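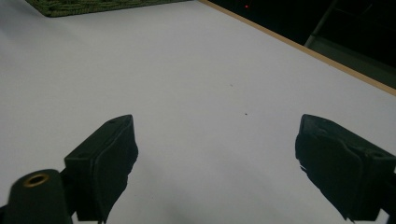 Laven Tenants' Power Campaign
Progress report to the Radard Fund, second period
Thu 23 December

Where we are

Since October we have logged 847 outage reports from the Laven district, up from 774 in the first period. We would like to claim the increase as proof of better outreach. Some of it is. The rest is the substation on Tsegaye Street, which has been doing our outreach for us, usually at dinnertime.

Meetings with the utility

Pakonico Electric agreed to 7 meetings this period and attended 6. At the first it told us the outages were planned maintenance. At the third it told us they were unplanned, but that planning was under way. We now have written minutes for every meeting, signed by both sides, and the company has stopped saying it never received our complaint file. It received it twice, and we have the stamps.

The city's utilities panel has put our request for a second supplier on its agenda. It has also moved it down that agenda at each sitting so far. We are told this is normal.

The march

The march to Pakonico's billing office went ahead in October, with a permit, in steady rain. Turnout was lower than we promised you in the proposal. The office had closed early because of a power cut, so we taped the petition to the door and handed in a second copy the next morning. Local radio covered the power cut.

Money

Spending is on track except for printing, which is over – we had to redo the leaflets after Pakonico changed its complaints number the week they went out. We have moved the difference from the travel line, where the bus fares came in under budget. The full sheet is attached.

Still to do

Billing clinics in the north blocks have not started. The hall we booked has no backup generator, and we would rather not explain meter readings by flashlight. We are looking at a church basement and at the school.

We ask that the final payment stay on its present schedule, and that the clinic deadline move back by one month.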